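Home | Animals | Space | How Things Work | Ask Me

Why are jeans blue?

I love this question, because blue wasn't picked just to look cool! Jeans get their color from a dye called indigo. A long time ago it came from the leaves of a plant, and today most of it is made in factories.

Indigo is a little weird. Most dyes soak deep into cotton. Indigo mostly sits on the outside of each thread, like frosting on a cake, and the middle stays white. Every time you wash your jeans or slide down a hill on your bottom, a tiny bit of blue rubs off — so the white starts peeking through. 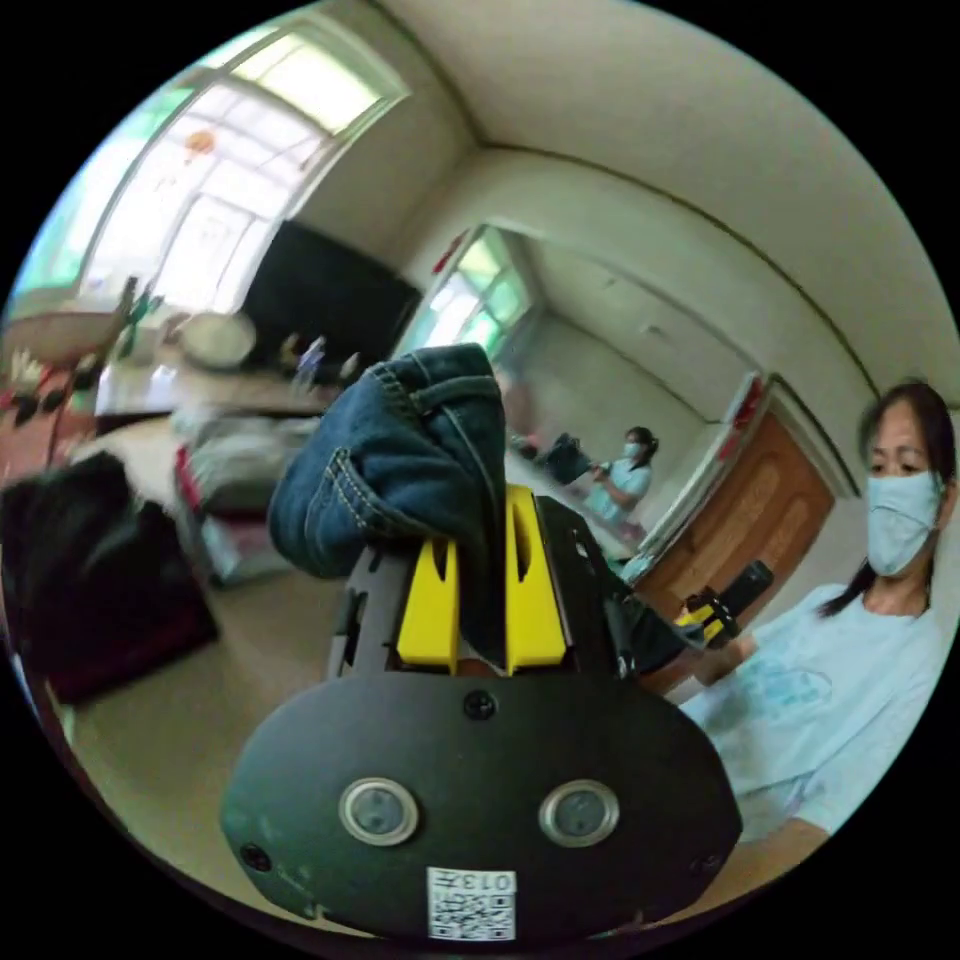

Want to check? Find an old pair and look at the knees. I bet they're paler than the pockets! Mine are nearly white, and I've got a hole coming too. Now turn a leg inside out. It's lighter in there, because denim is woven with blue threads going one way and white ones going the other.

Last updated: January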